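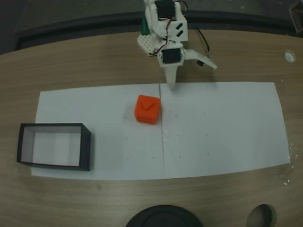 Incident map on the Purthorpe neighbourhood watch page has been showing the wrong reports since we moved over to Basent in September, and I've finally had a proper go at it this evening, so I'm putting everything in one ticket. A report of a stolen van on Queiroz Street comes up as a burglary on Cleletti Road, and the break-in at the chemist's doesn't come up at all. I've been going down the list line by line against the screen all evening, so I'm fairly sure of what I'm telling you.

What I've tried so far:
Logged out and in again, no change.
Cleared the saved pages in the browser, no change.
Tried it on my sister's laptop, same wrong pins.
Took 3 reports off and typed them in again by hand. Two went to the right street, the other is still sitting in the river, bless it.

The list view says 15 reports for the month and the map only shows 13. If I press Refresh more than once I get "Error 500" and have to wait a bit before it lets me back in.

Update, 9.40 p.m.: thank you for the quick reply! I've switched off "group nearby reports" as you suggested and the chemist's is back, which cheered me up no end. The van is still down as a burglary, though, and people have been ringing the police desk to ask which house it was, so could that one be looked at first please? I've left the river one alone in case you want to see it.

Status: open, waiting on Basent support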